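## 4. What people told us about the cup in their hand

I should say up front that I never planned to write a section on cups. The study was supposed to be about why people at the Grurbridge site stop drinking hot drinks halfway through, and I had a nice tidy interview guide built for that. Then the first person I talked to spent most of her time on the sleeve. She liked the pictures on it. She kept turning the cup around while she talked, and when I tried to steer her back to my questions she said, very politely, that she was answering them.

So Ea Frandsen and I changed the guide. We kept the old opening (when did you buy it, where were you going, did you finish it) and added a loose middle part where people could just talk about the object. Interviews ran at two places, the walk-up counter in Grurbridge and the staff café at Thorlacius, with 50 people at each, so 100 in all. Everybody got the same prompts in the same order, although I'll admit I got sloppier about the order on Wednesday afternoons, when the line was long and people were itching to leave.

### 4.1 Decoration and the slow drinker

The printed sleeves came up a lot more than we had guessed. Figure 4 shows the sort of cups we mean: one with brush-style calligraphy and a painted picture in several colors (a), and one with an orange-red pattern on white (b).

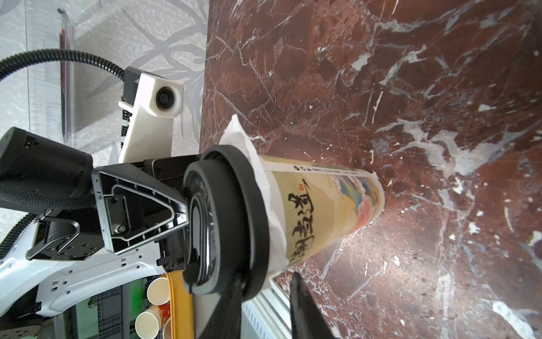
What surprised me was how often people tied the artwork to pace. A man at Thorlacius told us he "reads the cup" while he waits for the coffee to cool down, the way he used to read cereal boxes as a kid. Another said she only notices the art when she's alone, and that with a friend across from her the cup could be a brown bag for all she cares. I love that one, and I've come back to it many times, because it suggests the sleeve is doing a job that company would otherwise do!

We coded these comments as "dwelling." A comment counted as dwelling if the speaker linked looking at or handling the cup with taking longer over the drink. Ea coded first, I coded second without seeing hers, and then we sat down and argued over the mismatches. Most of the arguments were about sarcasm. (If someone says "oh yes, I stare at it for hours," is that dwelling? Ea says no. I say it's a grumpy yes. We left those out.)

There's an obvious worry here, and a reader of an early draft raised it right away: people who already drink slowly have more time to look at the sleeve, so the looking may not cause anything. I agree completely. Our interviews can't sort that out, and I don't want to pretend they can. What they do show is that drinkers themselves put the two things together, in their own words, before we'd asked them to.

### 4.2 Lids, napkins, and small complaints

If sleeves brought out the dreamy side of people, lids brought out the cranky side. Folks were quick to tell us about drips down the seam, lids that pop when you squeeze, and sip holes that let out too much at once. We had filed all of this under "nuisance" in the guide and figured we would skim past it. That was a mistake on our part, and the Thorlacius transcripts are thinner for it, since that's where we began.

By the time we moved to Grurbridge we were asking a follow-up: do you ever take the lid off? The answers split in a way I found really interesting. People who drank at a table often took it off early, some before the first sip. People heading for the bus left it on to the end and then threw out whatever was left under it, without looking. One woman called it "drinking blind," and we borrowed that as a code name.

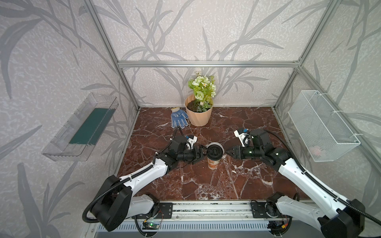

Drinking blind turned out to matter for our original question. Several people in the bus group told us they had no idea how much they usually leave behind. They go by weight, or by how the cup feels, or they just stop when they reach the trash can. A few guessed they finish every time and then laughed and took it back a minute later. I don't think they were fibbing. They had never needed to know.

Napkins deserve a quick word too. We had no napkin question at all, but people brought them up anyway, mostly as a fix for heat or drips, and usually with a little bit of pride, like they'd invented it. One regular wraps the top, never the bottom, and was firm on the point. Another stuffs a spare in his coat pocket every morning and finds a wad of them in March when he switches jackets.

### 4.3 Where the two sites differ

I've been lumping the sites together so far, and that's mostly fair, but 3 differences are worth keeping in mind for Section 5. The Thorlacius café has seats and Grurbridge doesn't, so table habits are nearly all from one place. The Thorlacius group knew each other, and some had clearly talked about our questions before their turn came. And at Grurbridge, interviews were shorter, with people often standing half turned toward the street while we wrote as fast as we could.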